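カテゴリ:暮らしの話し方メモ/片づけ・ごみ・掃除
この記事は4分で読めます

「小さなごみ箱の話」 講演用の読み上げメモ(星野久美子)

(マイクの高さを直してから、ゆっくり始める)

みなさん、こんにちは。九月に入ってもまだまだ暑いなか、お集まりいただいてありがとうございます。きょうはごみ箱の話をします。ごみ箱で一時間も話すことがあるのかと夫には笑われましたが、それがあるんですねえ。困ったことに、いつも時間が足りなくなるんです。

まず私の失敗談から。結婚したばかりのころ、台所に大きな大きなごみ箱をひとつ置きまして、これで家じゅうのごみは大丈夫、と思っておりました。ところが人間というのは、ほんの数歩が面倒なんですね。飴の包み紙も、糸くずも、レシートも、机の端にたまっていく。そこで小さいのを机のそばに置いてみましたら、その週のうちに机の上が見えるようになりました。

(ここで会場に聞く。「おうちにごみ箱、いくつありますか」 手が挙がるのを待つ。急がない)

以前アンケートをお願いしたとき、130人の方が答えてくださって、そのうち52人が「袋をかけるのが面倒」と書いていらした。わかります、わかります。私もそうでした。それで、袋のかけ方の話になります。

袋は、口をしっかり外へ折り返してください。縁にちょんと引っかけるだけですと、少し重いものを入れたとたんに、するっと中へ落ちてしまいます。折り返しはたっぷりと。見た目が少々もたついても、私はそのほうが安心です。しわは気になさらないで。お客さまがいらっしゃるときだけ、ちょっと手で撫でてあげれば十分です。

(スライドを出す。少し黙って見てもらう)
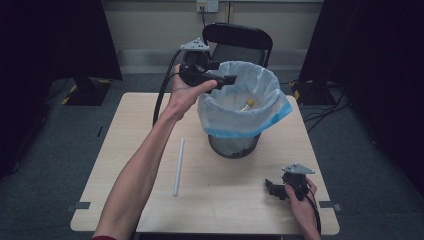 卓上に置いた丸いごみ箱。半透明の袋を縁の外側へ折り返したところ。

袋の裾が一か所、とがって横に飛び出していますでしょう。こういうところ、几帳面な方は気になって仕方がないんですね。ハンガリーから来ている友人のカタリンは、必ず内側に折り込みます。私はそのまま。どちらでもよろしいと思います。それから、中に黄色っぽいオレンジのふたの、小さなボトルのようなものが入っています。こういう小さな容器は、捨てる前にふたと本体を分けるかどうか、お住まいの地域の決まりを一度見てみてください。私は引っ越しのたびに間違えて、ご近所さんに教えていただきました。

(時間があれば、替えの袋の話。なければ飛ばす)

替えの袋は、ごみ箱の底に5枚ほど畳んで入れておきます。上の袋を抜いたら、すぐ次が出てくる。たったこれだけで、袋をかけるのがずいぶん楽になります。欲張って12枚入れたこともありますが、底がふくらんで、肝心のごみが入らなくなりました。ほどほどがいいようです。

袋を替えるときには、ついでに縁をひと拭き。濡れ布巾でさっと、で結構です。置き場所も、しばらく使ってみて、手がのびる側へ動かしてみてくださいね。

(質問を受ける。ペダル式について聞かれたら、母の台所の話をする。長くならないように!)

コメント(3)

Zawadi Langat
会場で聞きました。帰ってすぐ、底に替えの袋を入れました。子どもが自分で替えてくれるようになって、うれしいです。

シャーンドル
うちは折り返した袋の上からゴムひもをかけています。見た目はよくないですが、落ちません。

ひまわり
お母さまの台所の話、もっと聞きたかったです。次回はぜひ時間をとってください。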